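Plikton G2 Gripper Review: A Firm Handshake and a Wobbly Pinky
Posted 11 August 2023
Reviews > Grippers and End Effectors

Every gripper looks brilliant in its own launch video, where it picks up an egg, a strawberry and a wine glass, in that order, to piano music. The Plikton G2 is no exception. I own none of the wine glasses it handles so well, so I tested it on what I had, mostly kitchen stuff.

The G2 is a two-finger parallel gripper with a 24-volt supply and a bolt pattern that fits most small arms, including my Stotix. The box holds the gripper, a cable, four screws and a leaflet that tells you to consult the manual. The manual is a download. The download is for the G1.

Mounting took me an evening, most of it spent finding out that the cable leaves the housing on exactly the side where the Stotix wrist wants to bend. I rerouted it with tape. The tape has since been promoted to a permanent part of the robot.

Before this I had been running the Mallet, which costs a good deal less and closes like a car door. The Mallet has two settings, open and regret. The G2 lets you set force and speed separately, and you can change both halfway through a close, so for soft plastic it's a different life. I kept a yogurt cup in the jaws for an entire lunch and it came out still round.

Thin walls were what I cared about most, so a lot of my testing went into jugs and pitchers, picked up by the wall and tipped over.
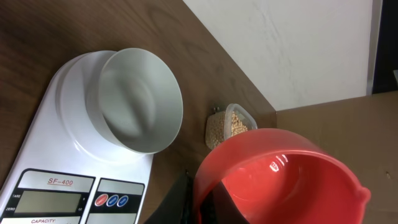 Wrist camera view during the pouring tests, with the G2 on the red pitcher. Bowl on the SF-400 scale, chickpeas at the back.

My routine was 24 lifts with each gripper on the same pitcher, all gripped by the wall with no help from the handle. The G2 held on every time. The Mallet dropped it twice and left a white stress mark I now turn toward the cupboard. Tilting is where the G2 gets less impressive. The fingers are long and a bit springy, and once the load shifts toward the spout you can watch the far tip twist. It never let go, but if your pour depends on knowing exactly where the spout is, you'll be correcting for it in software. I did, badly, and then less badly.

The fingers are also big. On an open table that's fine. Reach into a shelf, though, and they introduce themselves to everything on either side. They block a fair bit of a wrist camera's view, too. I ended up moving mine out on a longer bracket, which helped the view and gave me one more thing to bump into the wall.

Software is the Lonis plugin or nothing. It connects quickly, it logs force in a file you can read without special tools, and it forgets your finger offset whenever you restart. I've written the number on masking tape.

Good: gentle, repeatable, proper force control, quiet enough to talk over.
Bad: cable exit, springy tips, somebody else's manual.

Would I buy it again? Yes, with the short fingers, which are sold separately and were out of stock in April. They still are.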